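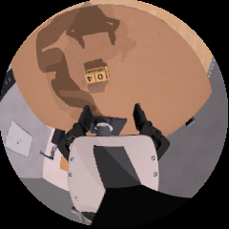 Court Monitor and Case Researcher (part-time, fixed term)

Dresthorpe Family Justice Watch is looking for one person to join our small team of court monitors. We follow criminal cases in which the victims are children and the accused is a parent, step-parent or guardian. We sit in the public gallery, write down what is said in open court and publish a plain report after the sentence.

The post was opened in January and we received good applications, but none of the candidates could travel to hearings outside the city. Therefore we advertise it again with a travel allowance.

What you will do

You will attend hearings on 9 days each month, mostly at Dresthorpe Crown Court. Between the hearings you will check your notes against the court lists, prepare a timeline for every case and keep our archive in order. The archive has 364 closed cases at present, and 178 of them still need a proper summary. Some go back many years and the handwriting is not always easy.

You will also help Shoshana Dvorak with the yearly report on sentencing. Last year's report dealt with neglect cases where the school had already raised a concern. The next one will look at how long children wait before they give evidence.

You will not contact victims, witnesses or their families. This rule has no exceptions, also when a relative approaches you first in the corridor. In such a case you give them the office card and write a short note the same day.

Whom we are looking for

You can listen for several hours and take exact notes by hand, as laptops are not always permitted. You know the reporting restrictions that protect children, or you are ready to learn them before your first hearing. A law degree is welcome but we do not ask for it. Our present monitors were before this a midwife, a local reporter and a tax clerk.

Please think carefully about the content of the work. The evidence can be very hard to hear – injuries, hunger, years of being locked in. Every monitor has a paid session with an outside counsellor each month, and you may hand over a case at any time without giving a reason.

Knowledge of Latvian, Polish or Romanian is an advantage.

Conditions

The contract is for one year, 18 hours per week. Pay is 1866 pounds per month before tax, plus train fares and a lunch allowance on court days. The office is on the second floor of Kalniņš House, with a lift. An enhanced background check is required and we pay for it.

How to apply

Send a CV and a letter of one page to Agnese Eglītis, monitoring coordinator, by 20 February 2024. In the letter please describe one occasion when you had to write down something accurately although you did not agree with it. We do not need a photograph or your date of birth.

Interviews are held in the office and take one hour, including a short note-taking exercise from a recording. Candidates who need the questions in writing beforehand should say so in the letter – we are glad to send them.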